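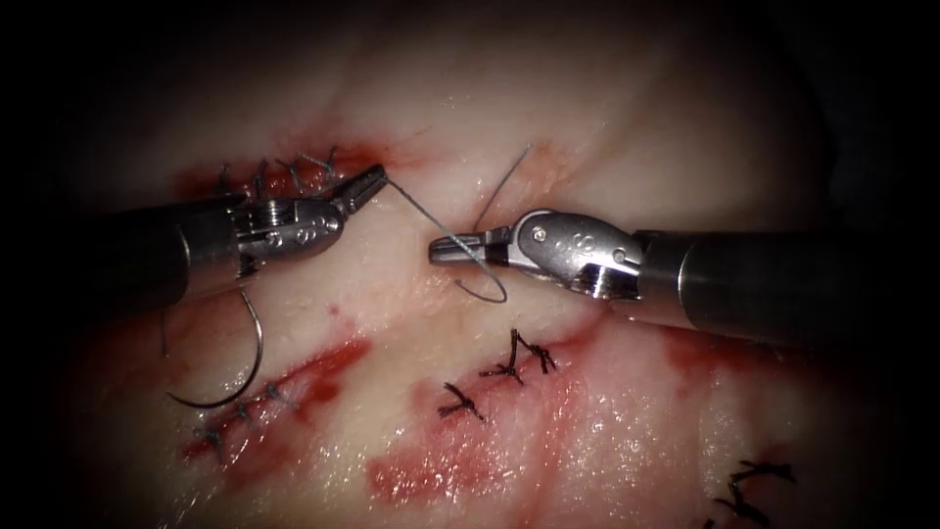
What makes a thread strong?
Mostly the twist. Short fibres slide past one another until they are twisted together, and then the harder you pull, the more tightly they grip.

Chapter 2 is a favourite of ours, and we hope you'll settle in with a cup of tea and a scrap of old cotton to pick apart as you read. We begin with spinning, move along to plying, and finish with dyeing, where the Idden samples on page 39 will be a help to you.
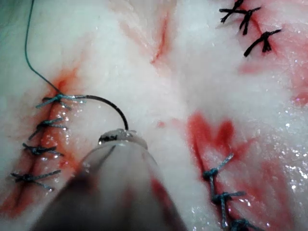
Colour matters to a sewer more than beginners suppose, and in February, when the light is poor, it matters a great deal! A matching thread vanishes into the cloth, lovely for a finished hem but miserable for learning. Teal-blue on something pale, as with the thread by the curved needle here, is easy to follow from one end to the other, so choose a contrast like it for your practice pieces. 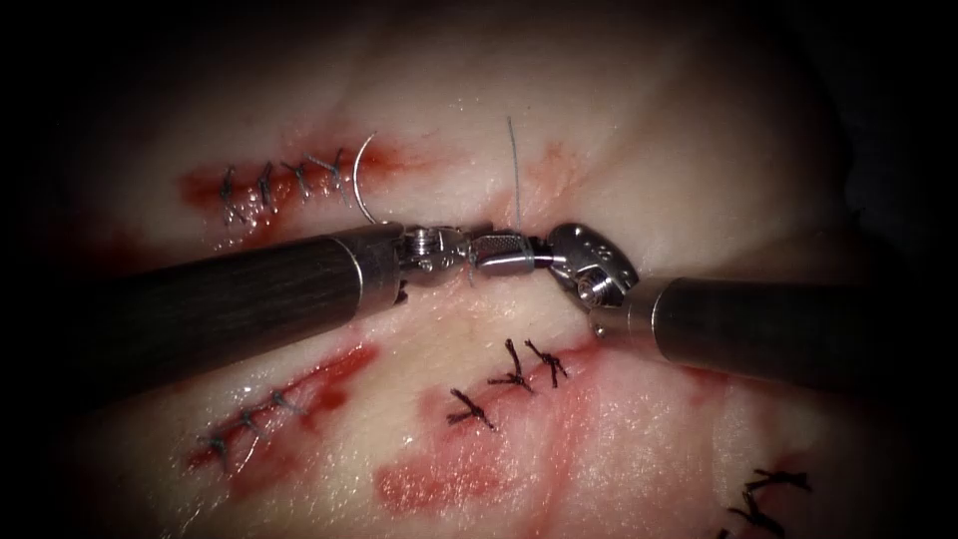 Keep those pieces, even the puckered ones, as we'll be coming back to them when we talk about tension.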